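2019-05-05, folding bench notes

Second go at the Hudberg fold on soft tops. I remain unconvinced. The card claims a knit shirt should come down to a neat rectangle in 9 moves, starting from whatever heap it lands in. I counted 15 on my best attempt, and that was leaving out the bit where I picked it up and started over.

My complaint is with the starting condition. Hudberg's instructions begin with "lay the garment flat, face down, sleeves out", as if that were free. Getting there is most of the work. Once a shirt is flat, any fold you like is easy, including the one my mum used, which has no name and no card.

Things tried on the white table:

- Shoulder pinch and shake. Fine with a stiff cotton. With a soft knit the hem curls under and you end up smoothing by hand anyway.
- Find the hem first, then work up. Slower, but I made fewer wrong guesses about which layer was on top.
- Verkeck method (grab the highest point, lift, let gravity sort it out). Gravity did not sort it out. The highest point is just as likely to be the middle of the back, and then you're holding a tent.

I'd also like to see where Verkeck got the figure of 30 seconds a garment. Their sheet doesn't say what garments, or whether they were tipped out of a basket or placed nicely beforehand. I've left the number out of our table until someone can show me the working.

Colour matters more than I expected, at least to my eye. On the pale stuff the folds are soft and shallow and I have to go hunting for the shadow under an edge to tell one layer from the next. Dark navy is worse again. A mid grey with a contrasting collar would be a cheat, so I've kept those out of the pile.

Orlandini's folding board is still on the shelf. I used it for an afternoon and got identical rectangles, all of them slightly too wide for the drawer. Not going back to it unless somebody trims the board.

Still to settle:

1. What counts as "crumpled". I've been dropping from elbow height, which is hardly a standard. The pale yellow-green top is a fair middle case: loosely bunched, wrinkles mostly running crossways, and a folded-over flap on top that could be a sleeve or could be the collar. If two of us can't agree which from looking, it goes in the hard pile.

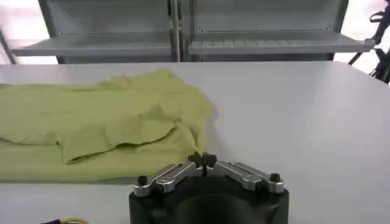
2. Whether to count smoothing as a move. Hudberg doesn't. I think that's how they get their number.
3. Whether the Zesby drawer liners are worth the money. Tried 21 folded tops in the lined drawer and the same lot in the bare one. Couldn't pick a difference in how they held their shape. Happy to be shown otherwise, but I'm not ordering more before July.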